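Keep the Brick: Older Walls and the Case for Patience in Municipal Renewal

The Goloden precinct contains 1,312 properties, and a large share of them were built with solid brick walls. Under the draft renewal guidelines released for comment in June, owners may render, clad or paint those walls without a permit. Civia, the regional planning body, regards the change as a modest reduction in paperwork. This essay takes the opposite view.

Face brick requires little of its owner. It does not need repainting every few years, and where the mortar is sound it will outlast most of the finishes now sold to cover it. Once rendered, however, a wall is seldom returned to its former condition. The coating bonds to the surface of the brick, and removal takes the hard outer skin with it. Moisture that once left through the joints is held back — often for years before the owner notices a stain on the skirting board.

Red brick with pale mortar

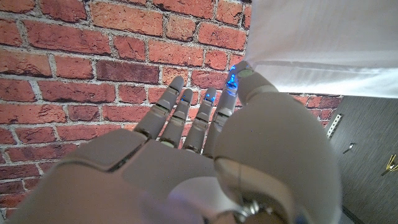
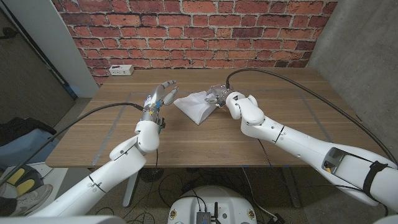

Should an owner be prevented from ever altering a brick wall?
Owners should remain free to alter their walls, provided the work is assessed beforehand by a person qualified in masonry and the reasons for it are recorded.

The neighbouring district of Hevum adopted a rule of this kind and allows 20 working days for assessment. The delay is tolerable for a decision that will bind every later owner of the building. Repointing in a compatible lime mortar is exempt, as it ought to be, and applicants are given a plain-language guide to the work.

It is sometimes argued that render improves the appearance of a tired street. On Caruso Street, where several terraces were coated in the same grey, the result has been a loss of colour and of any means of telling one period of construction from another. Taste will change again, and the brick beneath will not be available to those who prefer it.

Civia should withdraw the exemption and restore the permit requirement before the guidelines are adopted.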